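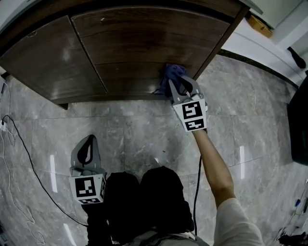
How to revive tired wooden furniture with a homemade polish

My aunt swore by shop-bought spray for years, and I'm sorry to say her sideboard paid for it. All that silicone builds up into a cloudy film, and by the time the piece reached my house in Fandusdale you could have written your name in it. So every January, once the decorations are packed away, I make up a small jar of my own and go round the whole house with the radio on.

You'll need 400 ml of olive oil, half as much white vinegar, a clean jar with a lid, and two soft cloths (old cotton T-shirts are lovely for this).

First, dust properly. Grit dragged about under a damp cloth is what leaves those fine scratches, so do take your time over it, corners and edges included.

Next, shake the jar hard, as the oil and vinegar part company very quickly. Dab a little on your first cloth and try it somewhere hidden, such as the back of a leg. Leave that overnight. Waxed and varnished pieces usually take it well, but I wouldn't use it on bare wood or on anything old and valuable.

If all looks well, work along the grain in small patches – a teaspoonful goes a surprisingly long way. Wait 6 minutes, then buff with the dry cloth until it no longer feels greasy under your fingers.

Selma Papadopoulos wrote to ask whether lemon juice will do in place of vinegar. It will, Selma, and it smells nicer too, but make only what you need that day and throw away the rest.

Oily cloths can heat up by themselves if left in a heap, so please dry them flat outdoors before they go in the bin.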